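Come and help us put the shutters back on Tondamora

If you have ever walked past an old house and thought the shutters looked wrong without being able to say why, we'd love to have you. The Mindell workshop in Nendadport is looking for people to join the spring round of our exterior shutter project at Tondamora, starting in March and running through the end of summer. There are 4 paid places, plus open Saturdays for anyone who wants to learn.
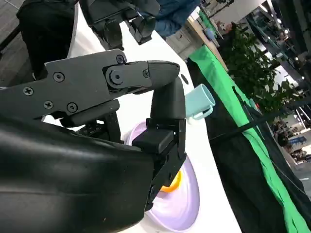
Leonie Brandes

Tondamora is a row of timber-framed houses on the hill above the harbor. Most of them lost their shutters years ago, and the ones that stayed have been painted so many times that the louvers are stuck solid. Over the winter we measured every opening on the street side (my knees still remember the ladder) and made up a cutting list. Now we get to the good part, which is building!

What you'd be doing: stripping and repairing old louvered panels, cutting new stiles and rails, fitting hinges and holdbacks, and hanging the finished pairs. You'll also spend time talking with the people who live in the houses, and I think that's half the fun. Some want the original dark green, some want anything but.

We work with cedar for the new panels and patch the old pine ones with whatever matches best. You don't have to know either. Marlene Dreßler runs the bench and she has taught complete beginners to cut a clean mortise in a weekend. She is patient, but she will make you sharpen your own chisel.

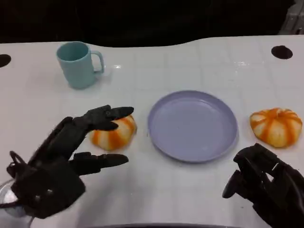 Mug, plate and two striped pumpkins on the table.

The paid places are 20 hours a week, Tuesday to Thursday, with gloves, goggles and a dust mask supplied. Pay is $2,431 a month before tax. We ask that you can lift one end of a heavy panel, that you're fine on a low scaffold, and that you can get to Nendadport by 8 in the morning. The Heitmann bus stops at the bottom of the hill and from there it's a steep ten minutes on foot. A driver's license is useful for lumber runs but you don't need one to apply.

Saturdays are free and you can come for one or for all of them. Bring lunch. If you have a shutter of your own that needs work, bring that too and we'll find you a corner to do it in.
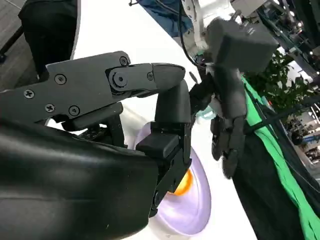

Close-up, black hand and jointed finger.

To apply, write us a page about yourself and something you've made or fixed. It can be a birdhouse. Photos are welcome, résumés are optional. Drop it at the workshop or send it to Mindell, P.O. Box 1053, Nendadport, so that it reaches us by February 29, 2024. We'll invite people in for a morning at the bench and decide after that. For Saturdays, just turn up and sign in at the door.

Comments (3)

dovetail_deb: Is there an age limit for the Saturdays? My son is 15 and very keen on hinges.

Leonie Brandes: 14 and up with an adult, so yes, bring him!

Porchlight: We had ours done in the last round and they close properly for the first time since we moved in. Do you still take the old iron holdbacks? I have a box of them in the garage.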